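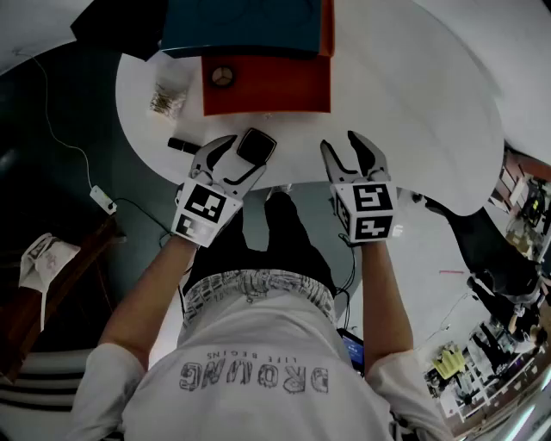 Notebook entry, Sun 10 April
Sonditport, hand-held collection, small-object set

Purpose. To establish whether the marker cubes on the two hand-held grippers give a steady enough pose for the Burier policy when one hand works close to the table and the other waits over it.

Method. One operator stood at the white table and used both grippers. The small black square object served as the target for the left hand. Pose was recovered from the square markers on each cube and logged with the head view. Episodes in which a cube lost all its markers for more than 30 consecutive samples were rejected by script.

Result. Of 2389 episodes held since February, 1793 passed the check. Most rejections came from wrist roll during the approach, when the cube turns its marked faces away from the head. Finger opening was recovered well at wide settings and poorly near closure - the Cometti filter smooths the last part of the motion too heavily.

Training on a subset of 500 gave a policy that reaches the object reliably but closes late. M. Kruger suspects the filter. I am inclined to agree, but the time offset between the two streams has not been ruled out.

To do. Rerun the subset with the filter off. Ask Sithole for the revised cube calibration before any further episodes are added.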